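Software corner – what the grasp planner people have been up to

Quick one this time, the release went out late and I am typing this between builds. If you only read one line: Sani 27 is tagged, please update before you pull any of the new table clearing recordings, the old loader will choke on them.

Main change is the rim detector. Until now Sani treated a plate as a flat disc and looked for a grasp from the top. Fine for cups, fine for boxes, hopeless for anything thin with a raised edge. Rakiya Odukoya has been rewriting that part since the winter and it is now on by default. It fits a curve to the visible bit of rim, picks a stretch with clear space on both sides, and hands the planner a finger pose for each side plus an approach direction. Partial rims are ok. It used to want half the circle, now it will take a lot less if the edge is clean.

Second change, the planner no longer closes both fingers at the same speed. Sounds small. Was three weeks of work. With a plate that stands at an angle the inside finger tends to touch first, and then everything gets pushed over before the outside one arrives. Now whichever side makes contact first waits for the other. Timeout is in the config, default is 70 ms, change it if your hardware is slow but tell us what you changed it to.

Priya Wojcik did the labeling pass on the new set. 362 clips, all dishes, mostly on patterned tablecloths because plain ones made us look better than we are. Flowers in the cloth and prints on the plates both throw false edges and the old detector loved them. Best offender so far is the duckling plate. There is a thin dark circle printed around the flat middle, and the previous version kept picking that as the rim. Very confident about it too. 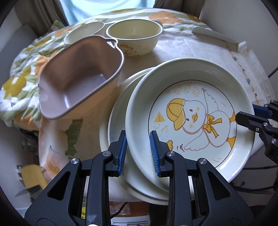 Rim between the pads, one finger each side. Duckling says "i'm can fly".

Numbers, since people will ask. On the held-out clips the new detector gets a usable rim in 83 percent. That is rim found, NOT plate picked up, please dont quote it as a pick rate in slides. We do not have a pick rate yet. The misses are mainly stacked plates, where two cream edges run close together and the fit jumps from one to the other half way along. Rakiya has a fix using depth order but it doubles the runtime so it sits behind a flag (rim.depth_order, off).

Perception and planning now talk through the Linness message format. The old one still works until June, then it goes. If your node prints a warning about "legacy grasp" on startup thats you. The converter script is in the tools folder, run it with the dry option first, it overwrites files in place and I found that out the hard way.

Tooling bits, in no order:

Replay viewer can step backwards now. Finally.

Both grippers show up in the same timeline, left and right tracks, colors can be swapped in settings.

Eltico plugin builds again on the older compiler. Thanks to whoever at Lerneo sent the patch, there was no name on it, get in touch so we can put you in the changelog.

Crash when a recording has no calibration block – fixed. It now skips the clip and writes a line in the log.

Crash when the log folder is full – not fixed.

Next up is cutlery, specifically handles lying flat on a table, which have no rim at all and hardly any height. Priya is drafting the label guide and wants a second pair of eyes on it, mostly on where a handle stops and the spoon end begins. Also looking for recordings with bowls, divided dishes, anything with a lip that joins on to something else. The curve fit assumes one closed edge and we would like to see how badly it breaks.

Bug reports to the usual tracker, attach the config file pls. Without it we can't reproduce anything and the ticket gets parked.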